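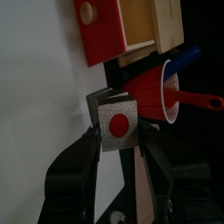 Second-hand sales of small gas carriers are seldom studied on their own, as most published work pools them with crude and product tankers. We treat them separately. The sample holds 71 sales agreed through brokers in Marnport, drawn from 2,448 tanker records kept by Monunex. Each sale was assigned to one of the two authors for checking by chance, in the manner of rolling a die, though with a random number table in place of a speckled cube with a red dot on its face. Nedeljković checked prices and Swanepoel settled any differences.

4.2 Age and time to sale

Ships older than 24 years took longer to sell and drew fewer offers. The effect was strongest in January, when several owners put sister ships on the market together. Buyers of the oldest ships were mostly small family firms, and 50 per cent of them already owned a vessel of the same type. We read this as a sign that knowledge of the cargo system matters more than price – a view shared by the brokers we spoke to in Fuvcombe.
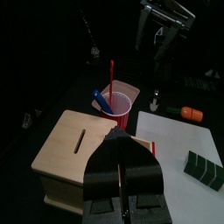

Figure 3. Light wooden box with a diagonal slot in its lid, and a red cup behind.

Sales to breakers were left out. Their prices follow the scrap steel market and would have hidden the age effect. Sales between companies under one owner were also dropped where we could identify them.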